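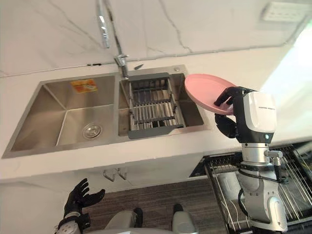 Chapter 7
Household Water Use and the Residential Meter

Chapter Objectives

After completing this chapter, the student should be able to:
Identify the main categories of indoor water use in a residence.
Read a standard residential meter and calculate use over a billing period.
Explain the difference between a fixed charge and a volume charge.
Perform a basic leak test using the meter alone.

Key Terms
baseline use, billing period, fixed charge, flow rate, leak indicator, shutoff valve, volume charge

7.1 Introduction

Most residents of a town with a public water system give little thought to the supply until a bill arrives that is higher than expected. The utility employee who answers the telephone must then explain, in plain terms, where the water went. This chapter prepares the student for that conversation. It deals with water from the point where it passes through the customer's meter to the point where it enters the drain. Treatment and distribution were covered in Chapters 3 through 6 and are mentioned only where they affect the customer's bill.

Indoor use is commonly divided into toilets, showers and baths, clothes washing, faucets, dishwashing, and leaks. The share taken by each depends on the age of the fixtures and the habits of the people in the house. A household whose members are away during working hours will show a sharp rise in the morning and another in the evening. A household with someone at home all day will show a flatter pattern.

Faucet use is the most difficult category to estimate. A toilet releases nearly the same volume each time it is flushed, and a clothes washer follows a set program, but a kitchen faucet may be opened fully to fill a pot or left at a trickle to rinse one cup. Two people washing the same set of dishes may use very different amounts of water. For this reason, a survey that asks customers to report their own faucet use should be treated with caution. Direct measurement is preferred where it can be arranged.
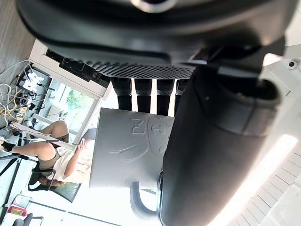 7.2 A Case for Study: The Kerslake District

The Kerslake Water District serves a small town and the farms to the north of it. In January, the district received a complaint from a customer whose bill had nearly doubled. The customer reported no guests, no new appliances, and no outdoor watering. The customer services supervisor, Tegan Quinlan, reviewed the account and found that the meter had recorded 201 gallons per day during the billing period, compared with 108 gallons per day during the period before it.

Quinlan asked the customer to close every faucet, turn off the ice maker, and watch the leak indicator on the meter for several minutes. The indicator continued to turn. The customer then closed the shutoff valve behind each toilet, one at a time. When the valve in the upstairs bathroom was closed, the indicator stopped. A worn flapper was replaced the same week, and use returned to its former level in the next billing period.

The student should note the order of the steps. The supervisor first established the customer's baseline use from past records. She then confirmed that water was moving when all fixtures were off. Only after this did she begin to isolate individual fixtures.

7.3 Reading the Meter

A residential meter in the Kerslake district displays a row of digits similar to the odometer of a car. The reading is taken from left to right. The district bills in units of 1,000 gallons, and any part of a unit is carried forward to the next period. Other districts bill in cubic feet, and the student must confirm the unit before making any calculation.

To find the volume used, subtract the earlier reading from the later one. To find average daily use, divide the result by the number of days between the readings. The dates should be taken from the meter record, as the date printed on the bill may be several days later.

Exercises in reading the meter face begin in Section 7.4. Students will need the blank record sheet supplied at the back of this book.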